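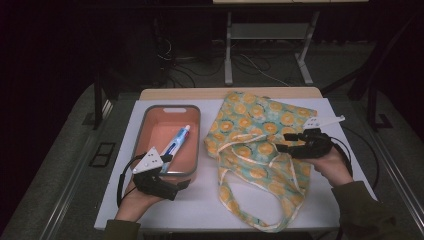 Packing table, June. Toothpaste in the orange tray, citrus tote alongside.

Continuing with the toiletries part of the travel kit list for Urrutia. Today was toothpaste and the tote.

Tray stays on the left with the long side running front to back, handle cutout at the far end. Fidel had it turned sideways in the morning and the bag kept ending up on top of it.

Toothpaste with the red cap: 70 g on the kitchen scale. Entered as item 12.

The tote is the awkward one. It won't hold a shape on the table and the mouth is hard to find once the fabric folds over. The strap hangs off the front edge if you let it — want to try tucking it under the bag before we start. Nahuel thinks a stiffer bag would do, but Urrutia asked for cloth, so cloth it is.

Lights at the back of the room were off again. Fine for the table, bad for finding anything that rolls onto the floor.

To do:
Ask Narkier about a second tray, same size.
Fold the tote in thirds and see if it stays put.
Soap and comb next, then redo the list — items 4 and 9 are the same thing.

Stopped at 5:40.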